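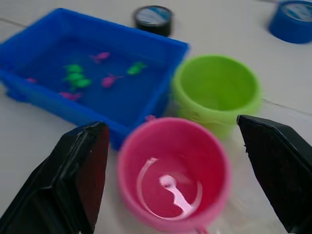

Progress report: Loment help center redesign

Prepared by Adeel Cheema for Birthe Damgaard, Zisach
Period covered: through the end of May

Work completed

The content audit is done. We reviewed 310 help articles and marked each one to keep, merge or retire. Ngọc Huỳnh drafted the new topic list and tested it in a card sort with customers of the billing product. Most people looked for refunds under "Payments" and did not open "Account" at all, so refunds have moved. The old links will redirect.

Search logs were also reviewed. Of 3,195 searches in the sample, 1,475 ended without a click. Many of those were for terms our articles don't use, such as "cancel plan" where we say "end subscription." Matúš Havlíček is adding these as synonyms.
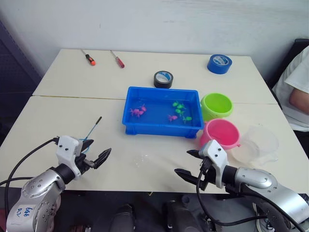 Screwdrivers and a roll of blue tape on the far table.

Work in progress

Wireframes for the home page and the article page are in their second round. The contact form is behind schedule. It depends on the ticket fields, and support has not signed off on them. Titilayo Bako is following up and expects an answer before the next report. 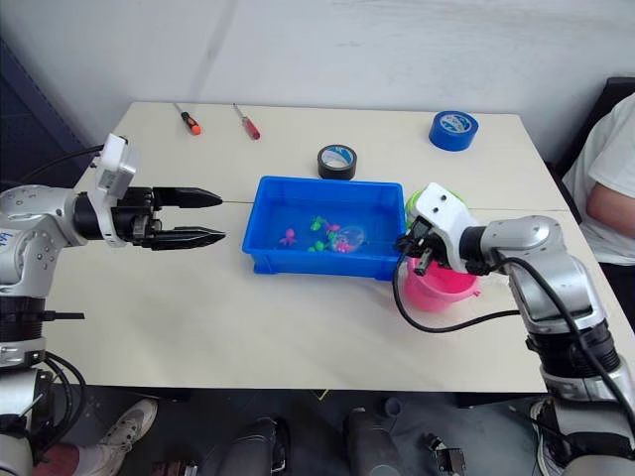
The visual style for status labels was revised after the first review, where the three labels looked too much alike on a phone. "Open" is now green and "Closed" is gray. "Waiting on you" is a plain strong blue, in the same family as the plastic tray on the white tabletop, and it holds up well on a white page. Contrast checks on the label text are still to be done.

Budget and requests

Spending is within plan. We ask for up to 3 more weeks on the contact form, with no added cost. We also need read access to the live chat transcripts.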